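Support portal — Ticket 209
Product: Favska two-arm bench kit, trial unit
Subject: "Pick and pour" routine does not perform as sold
Opened by: Branwen Howells, Skeltley
Assigned to: Elis Pritchard, Omness Support
Priority: Normal (customer has asked for High)
Status: Waiting on vendor

Branwen Howells wrote:

We have the Favska on trial until the end of May and I have to write a recommendation on whether we buy it. The product sheet says the pick and pour routine works "out of the box with everyday bottles and cups." I would like to know which bottles and which cups, because ours are as everyday as they come and the right hand keeps stopping at the grasp step.

What happens: the arm moves in, the thumb goes across, the finger comes up on the far side, and then the routine sits there until it times out. The log says GRASP CONFIDENCE LOW. No fault light. The left hand stays up in its waiting position the whole time, so the cup never gets touched.

Firmware is the one it shipped with. We did the calibration twice, following the printed guide.

Elis Pritchard replied:

Hi Branwen, thanks for the clear write-up. Low grasp confidence is nearly always lighting or calibration. Could you please:
1. Run the hand calibration again with the table clear
2. Check that the wrist cables are not pulling when the arm is extended
3. Try the routine with the overhead lights dimmed
4. Send a picture from the head camera at the point where it stops

Branwen Howells replied:

1. Done, for the third time. It passes. It has passed every time, which makes me wonder what it is checking.
2. Bok-nam Won moved both arms by hand with the power off and the cables have plenty of slack.
3. Done. No change. I'd also point out that we can't dim the lights in a working room every time somebody wants a drink poured.
4. Picture below.

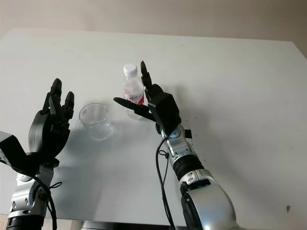
Head camera view at the grasp step: right hand at the bottle, left hand raised, cup standing between them.

The thumb is passing in front of the bottle just under the label, and the raised finger is up by the cap. To my eye that's a hand in a sensible place. If your software disagrees I'd like to see the number it is disagreeing with, and the log doesn't give one.

Elis Pritchard replied:

Thanks, very helpful. I agree the position looks fine. Two thoughts from the team here. First, the cup is clear plastic or glass on a white table, and clear items can be hard for the vision model. Second, the bottle has a ribbed clear body, and the model may be seeing only the label. Would you be able to try a colored cup and a bottle with solid sides?

Branwen Howells replied:

We can, and Beca Rees did this morning. With a blue mug and a solid green bottle it completed 8 runs in a row. So the arms work, the hands work, and I will say so in my report.

But a clear bottle of water and a clear cup is what the sales demo used. Sioned James sat through the same demo and remembers it the same way. Either the demo unit runs different software or somebody tuned it for that one bottle. Which is it?

Elis Pritchard replied:

Fair question. I have passed it to Sakalauskas, who supply the vision module. My understanding is that the demo unit has an extra model pack loaded. I am checking whether that pack is included in the trial license.

Internal note added by Elis Pritchard, shared with customer on request:
Model pack is a paid add-on. Product sheet does not mention it. Have asked sales to correct the wording.

Branwen Howells replied, Monday, April 17, 2023:

So "out of the box" means out of a second box. Please send the following before I spend more time on this:
— the price of the pack, in writing
— a trial copy that runs for the rest of our loan period
— the confidence threshold, and whether we can change it ourselves
— confirmation that the pack works on bottles it wasn't trained on

On the last one, I'd want to choose the bottles.

Elis Pritchard replied:

Understood. The trial copy is approved and the download link will go to Bok-nam Won, as he is listed as your technical contact. The threshold can be changed under Hands > Advanced, but please leave it alone until the pack is installed. Lowering it now may make the hand close too early and knock the bottle over. Price and the answer on untrained bottles to follow from sales.

Branwen Howells replied:

Link received. Keeping this open until the other two answers arrive.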